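Lids, Mats and Small Pieces: Common Questions

Serkano sells loose lids, jars and work mats for home craft tables. These are the questions that come in most often. Page last checked 20th April.

Do you sell lids without the jar?

Yes. Every plastic lid in the Alva range is sold singly. Green is the color we sell most of. Lids for the older Skestau jars are sold singly too, but only in white and green.

How do I know which lid fits my jar?

Measure across the outside of the jar's mouth with a ruler, then check the number against the chart on the product page. Don't go by the old lid if it has warped. If you are between two sizes, order the larger one and return it if it's loose.

Can I use a lid as a parts tray?

Many people do. Turn it so the rim faces up and it will hold beads, pins or small screws. A shallow lid is easy to pick out of with two fingers. It won't hold much, and round things will roll over the rim if you bump it.

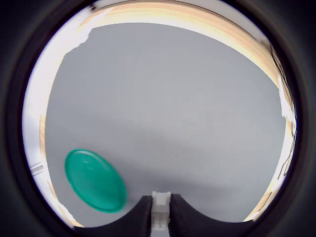
Lids slide when they're empty. On bare wood a light plastic lid will move if your sleeve touches it. A mat helps a little. A dab of removable putty underneath helps more.

What color mat should I get?

Gray, unless you have a reason to want something else. White and bright-colored pieces both show up on it, and it doesn't throw glare back at you under a lamp. Black hides dark thread and black screws. Dust and pale specks will show on any of the darker mats, so keep a damp cloth nearby.

How do I keep the mat from moving?

Masking tape at the corners is enough for most tables. Put two strips across each corner so they cross, with part of each strip on the mat and part on the table. Press down from the middle of the cross outward. One strip per corner also works but tends to peel up first at the side you lean on.
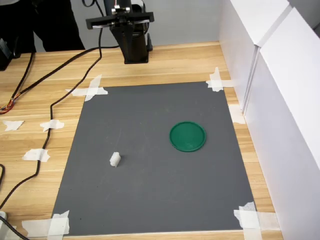

Replace the tape when it starts to crumple. On finished wood, don't leave it down for months. Peel it back slowly and low to the table. If any glue stays behind, a little cooking oil on a paper towel takes it off.

Will the mat lie flat out of the box?

Ellow mats ship rolled. Lay the mat face down overnight with books on the corners before you tape it.

How do I clean the lids?

Warm water and dish soap. Top rack only if you use a dishwasher. Get into the groove behind the rim with an old toothbrush. Dry the lids fully before stacking them or they stick together.

Can I return a lid I've already used?

Not if it has held paint or glue. Otherwise we take returns for about 6 weeks.

Comments

beadtable566: The chart worked for my jars but the print is tiny on a phone. Could you make it bigger?

M.: Crossed tape has held mine since June. I had to redo one corner.

quiltroom: Do you still have the white Skestau lids? The page says out of stock.

beadtable566: Same here, only green left when I looked.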